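Vimwood bottle handling: progress report for July
Prepared for Kendra Cormier, Cesturden
From Carter MacPherson, data collection, Grendel

Kendra, you asked for a plain account of what the money bought this period. We recorded 686 demonstrations of dropper bottle handling at the bin station. I would ask you not to read much into that number yet.

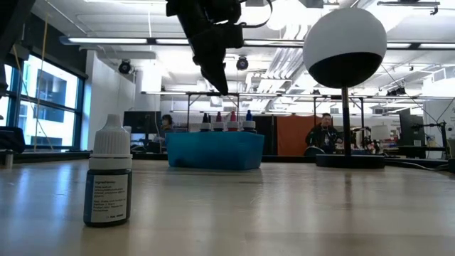
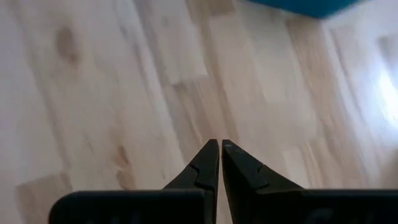

The first problem is variety. Most of the 686 use the same table, the same bin and the same few bottles. Our operators have become quick at the task, and quick operators repeat themselves. I went through a sample of 80 with the training team at Ugwu and the approach paths were so alike that I doubt the model gains much from the later ones. Ugwu disagrees and says volume will smooth this out. I have asked them to show it by training once on half the set and once on all of it. They haven't done so yet.

The second problem is labels. Our rule for a "good" grasp was written before anyone had collected a full shift of data, and 2 reviewers applying it to the same sample split on 8 of the recordings. Most of the arguments were over bottles that ended up tilted. The rule has been rewritten. I'm not convinced it is better, only longer.

Daylight is still not controlled. The room has large windows, the tabletop is glossy, and glare on the wood moves through the day. Ugwu would like to keep this as natural variation. That may be fair, but we never logged it, so we can't tell whether a failure goes with the light or with the operator. Time of day is now recorded for every run.

Spending is within the plan. The target in the original proposal was a count of demonstrations, and I would like to replace it with a test on bottles and bin positions the system has never been given. Until that test exists I can't support the Vimwood claim that the skill is "nearly learned."

I need your decision on the new target before we book more operator hours.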